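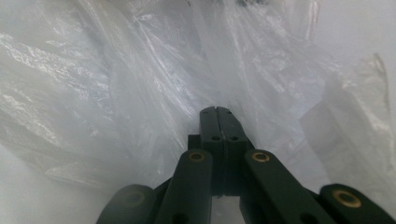

2. What the town does with its plastic film

So after the background reading I got to the part I was looking forward to, which was finding out where all the thin plastic in Masunska goes. I mean bags, wrap, the big crinkly sheets that come around mattresses – that kind of thing. It can't go in the regular recycling bin here, and I only learned that in January when I started this project (sorry, recycling bin!).

I sent a survey to every household on the school mailing list and got 1,328 answers, way more than I expected. Most people said they throw film in the trash. A lot of them thought it was recyclable at the curb, same as me.

There are 2 stores in town that take it back, Grernus and Løken. I visited both. The Grernus bin is right by the carts and easy to spot, but at Løken I had to ask at the counter, and the person there had to ask somebody else.

3. My own film diary

For 6 weeks I saved all the film from our kitchen and weighed it on the Skeseo scale from our science room. It came to 16 ounces, and my mom was very happy to get her pantry shelf back. The bread bags were the worst – we eat so much toast! Next time I'd keep the freezer bags separate, as they're a lot heavier and they messed up my chart.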